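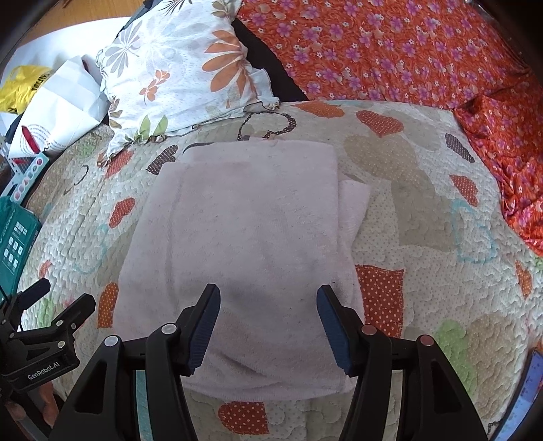 How do you get towels soft again when they've gone stiff and scratchy?
Wash them once with a cup of white vinegar and no detergent at all, then run them through a normal cycle with half the soap you usually use.

I live in Muldale, where the water is so hard it leaves a crust on the kettle in a week, so I've been fighting crunchy towels for years! Most of the stiffness is old detergent and minerals stuck in the loops. I used to pour in more and more fabric softener (my mother's habit) and all it did was coat the cotton so it stopped soaking anything up. I quit softener in March and my bath towels started drying people again.

A few other things I do:

Shake each towel hard before it goes in the dryer, and again when it comes out. Two good snaps does it.

Don't stuff the machine. Four bath towels is plenty for mine, even though the door would close on seven.

Take them out while the hems still feel a tiny bit damp and let them finish over a chair or a rail. Baking them bone dry is what makes them feel like cardboard.

If a towel smells sour, try half a cup of baking soda in a hot wash, but do it on a different day from the vinegar (together they just fizz and cancel each other out).

Fold in thirds the long way, then in half, and in half again if your shelf is shallow like mine. Clean ones go to the bottom of the pile so the same poor two don't get used every day.

Oh, and wash new towels before you use them. Dark ones go alone, unless you want gray washcloths like I had all last winter.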